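The little produce corner

I spent most of my working life in a grocery store, 21 years of it in produce, and when people hear that they usually ask whether I got sick of vegetables. I never did. I got sick of early mornings and I got very sick of wet cardboard, but to this day I can't walk past a good display of peppers without slowing down, and my husband has learned to just keep pushing the cart and let me catch up with him by the bread.

So you can imagine how pleased I was to be asked to help with the practice grocery at Kurau House. I've mentioned Kurau House on here before (the quilt sale, the business with the kiln) but I don't think I ever wrote about the grocery, and a couple of you have asked, so get yourself a cup of coffee.

The idea is simple. A lot of the folks who come to the English classes have been in town only a few weeks, and shopping is the first thing they have to do and often the thing they dread most. You can sit at a desk with a worksheet and learn "cucumber," and then you get into an actual store with someone waiting behind you and the word goes right out of your head. It's a different matter when you've got a basket over your arm and you've said it out loud a few times while reaching for the thing. So we have a produce corner, with a proper wooden sort of setup and pretend vegetables, and people shop in it.

My part is the look of it. Dale Girard and I used to work the same shift back at the Bavent store, and he's the one who roped me in. He called in December, right in the middle of my cookie baking, and said they had a stand and a great big heap of vegetables and it looked like a yard sale. I told him it couldn't be that bad. Well, it was! There were tomatoes in with the onions. There were things in with the onions that I couldn't put a name to. I took my coat off and we didn't sit down for almost four hours.

The first thing I did was think about where a person begins. In a real store you walk in and the baskets are right there, and you take one before you've given it any thought. Dale had the baskets stacked in a closet across the hall, which meant every shopping trip started with someone going off to find one and coming back having forgotten their list. I wanted a place near the produce to pick up a basket and put it down again, somewhere you could unpack your shopping at the end and talk about what you'd bought. I tried a bench, and I tried a school desk that wobbled. Then I found the round white table, and I was so happy with it I made Dale come and look twice.
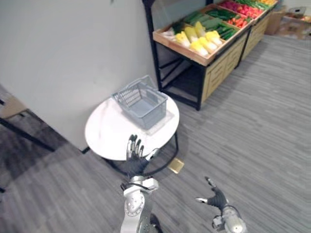

I do have opinions about baskets, I'm afraid. The best kind is light, with open sides so you can see what you've got without digging, and a handle that folds down out of the way when you're loading. At Bavent we had solid red ones for years and they collected every onion skin in the county in the bottom corners. I used to tip them out behind the store at closing and bang them on the rail. When the mesh ones came in I could have kissed the delivery man, and I told him so, and he got back in his truck fairly quickly.

There's also a knack to where you put the basket while you shop, and I bring it up with the classes because it gives us such useful words. On the table, on the floor, next to you, over your arm. One lady from the morning group always sets hers down by her feet, exactly the way my mother did, and then moves it along with her foot as she goes. We did a whole half hour on "beside" and "in front of" just from that, and there was a good deal of laughing.

Now, pretend vegetables. I was snooty about them to begin with. I thought they'd look like the fruit bowl in a dentist's office, and a few of them do. But they have their good points, and the biggest is that they let you build a display and come back the next week to find it still worth looking at. When I think of the lettuce I've thrown out in my life! You can pile them as high as you like, and if somebody drops one you pick it up and put it back, and there's no bruise and no apologizing. That matters more than I'd expected. People who are shy about their English are often shy about touching things too, and I think it loosens everybody up to know there's nothing they can spoil.

What you can't do with them is smell them. I miss that. I'd give a lot for a whiff of celery when I walk in, and I've been told very kindly but firmly that I may not bring any.

The arranging went by the same rules I always used. Color first. You never put two greens together if you can help it, because from a few steps away they run into each other and the customer doesn't see either one. Old Mr. Seneck, who trained me, would stand at the end of the aisle and squint, and if he couldn't tell one bin from the next with his eyes half shut you had to do it over. I have squinted at the Kurau House corner more times than I can say. Dale asked me if I needed new glasses. 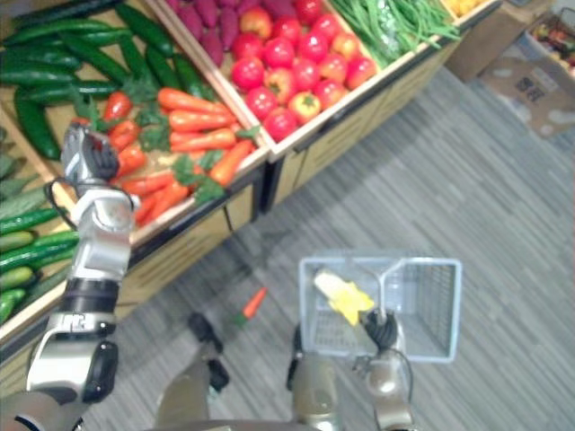

Mr. Seneck would have had words with me over the way it ended up, all the same, and I've decided I don't mind. The teachers wanted things grouped so that people could practice comparing, and they were right to ask for it. That's how we come to have the dark green cucumbers in the top crate and the lighter green ones in the crate just below, which goes against everything I was taught. It works beautifully for the class, though. "I'd like the dark ones." "Are these lighter than those?" You'd be surprised how long a room of grown people can discuss cucumbers. I got my own way over by the red peppers, at least, with the carrots all around them in the same crate, and that's the bit I'd have been happy to put my name on in the old days, warm and bright and cheerful. And of course there's a carrot on the floor. There was always a carrot on the floor at Bavent too, and I always felt a little fond of it, even as I bent down.

Speaking of which, let me pass along the one piece of advice I gave to everyone, in case any of you ever find yourself putting together something similar for a classroom or a church hall or the grandchildren. Keep the fronts of your crates full and let the backs go thin if they have to. Everybody's eye lands on the front edge. When you're short on stock, you pull forward, and a half-empty crate will look generous from where the customer is standing. We called it facing up and I did it last thing every single night, and I catch myself doing it with the canned soup at home.

The other thing is to leave some floor. I know it's tempting, once you've got a nice stand, to squeeze in another table and a sign and a bucket of flowers. Don't. People with baskets need room to turn around, and they need room to set the basket down and stand there trying to remember the word for zucchini. I took out a perfectly good rack that Dale had lugged up from the basement, and he was gracious about it, or at least he was quiet.

We're still missing a few things. I would love a hanging scale, the old kind with the big dial, so that the classes could practice pounds and ounces. My friend on Eskola Street thinks her brother may have one in his garage, but she's been thinking so since last summer. We could use paper bags. And I'd like to make up some price cards by hand, big clear lettering, the way we used to do them with the fat black marker. I wrote a couple out on my kitchen table last night to see if I still had the knack for it, and my sevens have gotten wobbly, but the dollar signs came out just fine. I'm taking them in with me tomorrow morning, along with a fresh roll of tape.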